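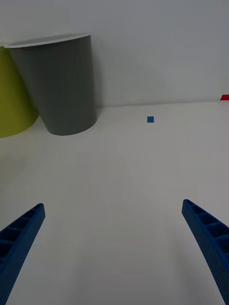

White table against the wall, gray cup at the back left.

Dec 27, 2018

Table day. Lenni Nieminen and I finished the small room before lunch, so these are the settings to go back to if anyone moves things.

The table stays with its long side to the wall. We tried it turned the other way in June and hated it — every time someone leaned on it the far side crept out and pens went down behind. I pushed it back until it touched. The wall isn't quite true, so one end will always look a little off. Leave it.

Top was wiped with the Penner cleaner, 200 ml in the small bucket, then plain water. The old tape glue needed a second go. Do not use the Flumwood oil in here. It is for the benches next door and it leaves a film on white surfaces that shows every fingerprint.

The tall gray cup is now the cup for this table. It came out of the Stevmont box with the spare shelf pins. It weighs 187 g on the kitchen scale, and holds 300 ml to just under the rim. I filled it with 125 ml for the ring test on an offcut and left it through lunch. Faint ring, came off with a damp cloth. Same test with coffee still to do.

Put it back against the wall when you are done with it. Lenni wanted it nearer the front where you can reach it sitting down, but I knocked it twice that way this morning, so back it goes.

Lighting is still on the dim side. The Jirkon lamp is waiting for a new plug and I don't want the desk lamp from the office in here, it throws a hard shadow up the wall. Fine for now.

To do:
Plug for the lamp
Felt pads under the two legs by the door
Coffee ring test
Ask Lenni where the rest of the shelf pins went — the bag in the box was open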